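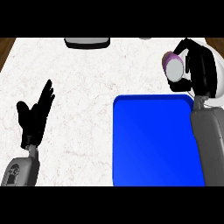 How to Get an Oil Stain Out of a Marble Countertop

Posted Sep 15, 2023 by Huệ Chu

Marble is a fine material for a kitchen if you never cook. The rest of us end up with a dark spot next to the stove and a strong urge to put a fruit bowl on top of it. I did that for a whole December. When I moved the bowl, the spot was still there.

What pulls oil out of stone is a poultice, a grand word for paste. You will need:

Baking soda
Water
Plastic wrap
Painter's tape
A plastic or wooden scraper
Dish soap made for gentle jobs
A soft cloth
Patience, sold separately

Step 1. Make sure it's oil. Oil leaves a dark patch. If your mark is pale and dull, and you can remember a lemon, that's an etch. Acid has eaten the polish and paste won't bring it back. You want a polishing powder, and my sympathy.

Step 2. Wash the spot with a drop of dish soap in warm water. Wipe, rinse, dry. Put the vinegar back in the cupboard, whatever your aunt says.

Step 3. Mix baking soda with just enough water to get something like peanut butter. If it runs, add more soda. Try a dab in a hidden corner first.

Step 4. Spread it a quarter inch thick over the stain and a little past the edges. Cover with plastic wrap and tape down all four sides. Poke a few small holes in the wrap with a pin.

Step 5. Leave it for a day. You will want to peek at it over breakfast. Make toast.

Step 6. Take off the wrap and let the paste dry out completely, which can eat up another day. Lift it with the scraper, rinse, and dry the stone.

Step 7. Look at it in daylight. Stone that's still damp looks stained, so give it a few hours before you start swearing. Old stains often need three or four rounds. Mine took five, thanks to the fruit bowl.

Once the spot is gone, reseal that area, following the directions on the bottle. Sealer slows oil down and gives you time to find a cloth.

Comments

Thắng Lưu: Does this work on grout?

Huệ Chu: Sometimes. Scrub with an old toothbrush first and expect less.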